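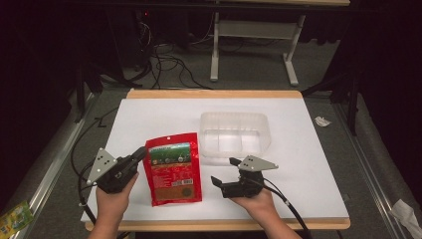

Handout 5, page 47

Print this page | E-mail this page

PACKAGING AND WHAT IT CLAIMS
Notes for the November sessions

Bring these notes and one empty package from your own kitchen. A flat pouch is best. Rinse it first, please.

1. Why pouches took over

The usual story is that shoppers asked for them. I have looked for the evidence and mostly found trade brochures. A flat pouch ships empty, takes up little room in a truck, and gives the brand two large faces to print on. Those are good reasons for the company selling the food. Whether the person eating it wanted a pouch is a separate question, and the brochures tend to answer it with a survey they paid for.

The Cartwright reading (in your packet) says pouches are "preferred." Look at what they were compared with. Shoppers chose between a new pouch and a dented can.

2. Less material, less waste?

A pouch usually weighs less than a can or jar holding the same food. I accept that. The jump from "lighter" to "greener" is where I stop nodding. Many pouches are made of layers of different materials stuck together, and layers are hard to pull apart again. A heavy steel can may have a better second life than a light pouch that goes to the dump.

So when a label says "25% less packaging," ask:

– less than what, and from which year?
– by weight, or by volume?
– does the figure count the box the pouches came in?

The Nula label we look at in class compares itself with its own 1998 jar. That jar had a glass lid. Almost anything would beat it.

3. Color

You will read that red makes people hungry. Students love this one and it turns up in every paper. The studies I have seen are small, and they disagree. Red does stand out on a crowded shelf, at least until the next brand tries it. Please don't write "red stimulates appetite" as if it were settled.

4. For next time

Read the Mestska case, pages 5 to 25. The town of Stiltavside dropped its pouch collection after one winter, and the report blames residents for sorting badly. Check whether the instructions they were given could be followed at all. One page, typed.

Print this page | E-mail this page

READER COMMENTS

packingline_dad: I ran a filling line for years. Pouches were cheaper. That was the whole meeting.

Orla77: Isn't it unfair to skip food waste? Small pouches mean I throw out less.

Course author: Fair point for single servings. It's in the next handout, with the same doubts about who paid for the numbers.

greenbin: The link to the Mestska case is dead for me.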